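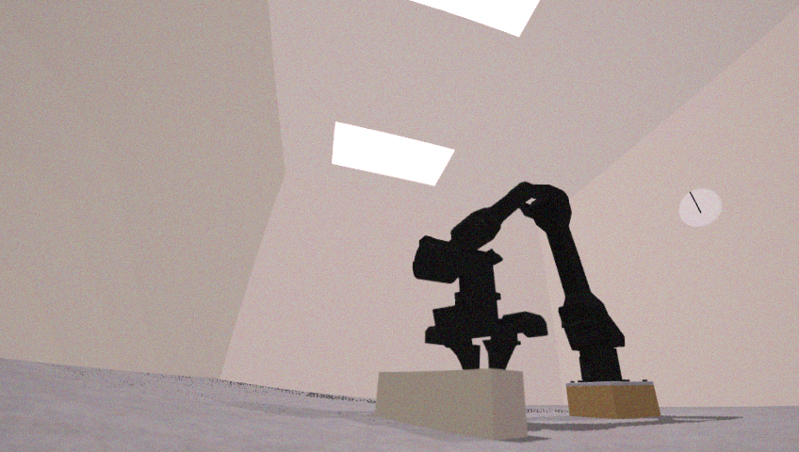 The simulated arm over the block, gripper pointing down.

I have now given the better part of a month to the question of whether you can choose a gripper without buying one, and I'm less sure than when I started. The idea is simple enough. You load the arm into a simulator, bolt on whichever hand you fancy, let it pick things up off a block all night and compare the scores in the morning. No broken fingertips, no courier fees, no waiting on a quote. Ketby, who make one of the two hands I was looking at, push this hard. Their sales page has the word "confidence" on it five times.

So I did it their way. Same arm, same pedestal, same block, and two grippers: the Ketby parallel one and the Aubert, which has a wider body and costs more. Each got 200 attempts at the same small set of shapes, from the same starting pose. My controller settings were the same for both, or as near as I could make them, given that Aubert ship their model with the finger travel in different units and don't mention it anywhere. That cost me an evening.

The scores came out so close together that I wouldn't bet lunch on the difference. Fine, I thought, buy the cheap one. Then I changed the friction value on the finger pads by a small amount, a number I had more or less made up in the first place, and the order flipped. Changed it back, and it flipped back. I don't know what the friction of the real pads is. Neither does Ketby, as far as I can tell, because I asked in March and got a brochure.

This is my trouble with the whole business. The arm part of the simulation I more or less trust. Joint angles are joint angles, and if the elbow won't clear a wall on the screen it probably won't clear one in my shed. Reach, clearance, where the wrist ends up when you come straight down on something — all useful, and I'd have paid for it. But the moment the fingers touch anything, you're trusting a contact model written by someone who had to make it run fast.
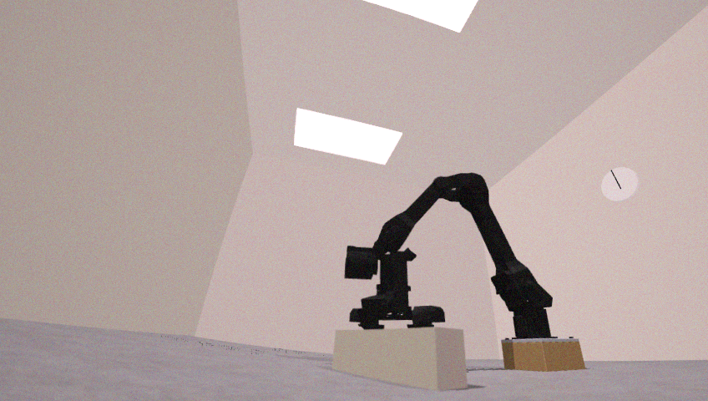
The camera question went a bit better. I tried a low viewpoint near the floor and didn't like it much for this job. When you're looking nearly level with the top of the block, you can't see that top, and the fingertips seem to meet the edge whether they're touching or hovering. A black gripper on a black arm doesn't help either. I spent far too long squinting at the gap between the fingers before I gave in and printed the heights to a log file. If you're picking a camera position for a real cell, go higher than you think, and do the sums before you drill.

A reader from Daverley wrote to say I should randomise everything (friction, lighting, block colour, the lot) and trust the average. Maybe. I ran 15 friction values for each hand and the average favoured the Aubert by a whisker, but an average over numbers I guessed is still a guess. It only looks more respectable on a chart.

Then there's the price. The Aubert with its mounting flange came to $2,035 before tax, and the flange isn't optional, whatever the listing says. For that money I'd want someone to put the real thing on a real bench in front of me. Urnham have a demo room and will let you bring your own parts, so I've booked a visit and I'm taking a bag of the awkward ones, including the rounded caps that have beaten every gripper I've tried so far.

I'll keep the simulator for planning moves. As for picking the hand, I'd sooner have one afternoon with the real fingers and a box of my own junk. If the Ketby holds the caps, I'll buy it and say so, brochure or no brochure.

Posted 2020-09-30

5 comments | 15 shares
Contact | © 2020 All rights reserved | Back to top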